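Allar two-arm bench, data card

Built in a shared workshop in Murudville, kept up by Gebhard Gisler. Read this before you train on any of it.

What it is
902 episodes of two arms working over a black table set with kitchen things and small toys. We split them 518 for training, 139 for validation, and the rest are held back until somebody convinces me the labels are good. I'm not convinced yet.

Cameras
Each episode has wrist views and one fixed view. The wrist views are dim, and the gripper fills a lot of them. Anyone claiming a policy "sees" the table from this angle should look at a few raw files first. 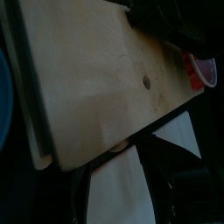 Wrist view: wooden board with knot, gripper at upper right.

Known problems
The arms sit on opposite sides of the table, and calibration between them drifts. Pacheco, our calibration script, reports a tidy error figure every time, and I trust it about as far as I can throw the bench. Check it against a ruler. Grip force isn't logged at all – the column is there, but it's filler. 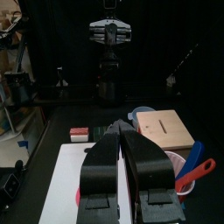 The timestamps are the other sore point. Wrist and fixed streams run on separate clocks, and about 307 episodes were lined up by eye in December. They're flagged in the index. I'd drop them for anything that depends on contact timing.

The Weltero loader still works with the old folder layout, but it skips bad files without telling you.

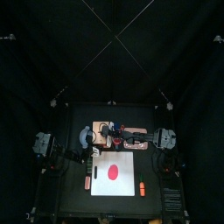 Can I use this to compare my policy with other people's?
Only with a lot of caution. It's one bench with one set of objects, and a good score here says very little about your kitchen.

Licence
Free for non-commercial use. Send corrections to Gebhard, with the episode number.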